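Lundwood LW2 Cable Sleeve, Braided, Split Type

Product group: Cable management / Flexible sleeving
Supplied by: Jullero
Stock status: In stock, black. Gray to order.

The LW2 is a split braided sleeve for bundling and protecting cables that are already terminated. The edges overlap along the full length, so the sleeve opens by hand and closes over the bundle without removing plugs. It is used in control cabinets, under desks, on test benches and on machine frames where a cable run is likely to be changed later.

The braid is polyester monofilament. It does not hold water and should not be treated as a seal. Where liquid or fine dust is a concern, use the closed conduit in the Grurnine range instead.

Sizes

Sleeves are sold by nominal bore, measured closed with no cable inside. Pick the bore equal to or slightly larger than the measured bundle. A sleeve that is too small will gap along the split when the run is bent. A sleeve that is too large will turn on the bundle and the split will move to the outside of the bend.

LW2-06: bore 6 mm, for signal and sensor leads
LW2-10: bore 10 mm, for mixed signal and low-voltage power
LW2-16: bore 16 mm, for cabinet door looms
LW2-25: bore 25 mm, for main runs and floor-level bundles

Reel length is 400 ft for the 06 and 10 sizes. The 16 and 25 sizes are cut to order in whole feet. Cut lengths are not returnable.

Moving runs

The LW2 may be used on runs that flex in service. Leave a free loop at each moving joint and fix the sleeve on both sides of it, never on the joint itself. The loop should be long enough that the cable does not pull straight at either end of travel and short enough that it does not catch on nearby parts. Check both limits by hand before power is applied. Fit the split facing the inside of the bend.

Do not pack a moving run tight. The cables inside need to slide past one another, and a full sleeve stops them. For moving runs choose one size up from the size given by the bundle measurement.

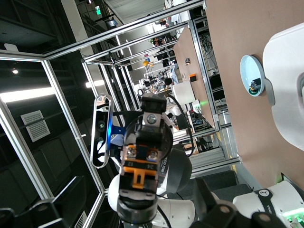
Fitting

1. Gather the cables and lay them parallel. Remove crossed or twisted sections.
2. Measure the bundle at its thickest point, not counting connectors.
3. Cut the sleeve with a hot knife. Scissors can be used, but the end will fray and must be covered.
4. Open the split at one end and press the sleeve over the bundle, working along in short steps.
5. Close each end with a tie or heat-shrink boot. The boot must go on before the connector if the connector is larger than the boot.
6. Bring out branch cables through the split. No hole is needed.

Ties should be pulled snug only. A tie that dents the sleeve is too tight and will mark the cable jacket.

Electrical notes

The sleeve is not a shield and gives no rated insulation. Keep mains wiring in a separate sleeve from signal wiring, with the spacing required by the local code. Grounding braid may run inside the sleeve if it is insulated.

Accessories

Scanlon end boots, black, sold in packs of 2. Order by sleeve size.
Adhesive tie mounts, screw hole provided. Clean the surface with alcohol and leave the mount unloaded overnight.
Hot knife, bench type, with spare blade.

Changes since the last data sheet

The overlap on the LW2-25 has been increased following a report from Ilze Kairys in field service that it opened on vertical drops. Old and new stock can be joined end to end under a boot. The part number has not changed. New reels carry a white core.

Ordering

Quote the part number, color and length. Example: LW2-16, black, 30 ft. Cut orders received before noon leave the same day. No cutting is done on Saturday. Full reels can still be collected at the counter until 1 p.m.

For bulk prices or a sample card, contact Randi Skjelbred, inside sales. For questions on bore selection, send the cable list with outside diameters to Naima Fawzy, applications.

Related items
Grurnine closed conduit, flexible
Scanlon heat-shrink boots
LW4 wraparound sleeve with hook-and-loop closure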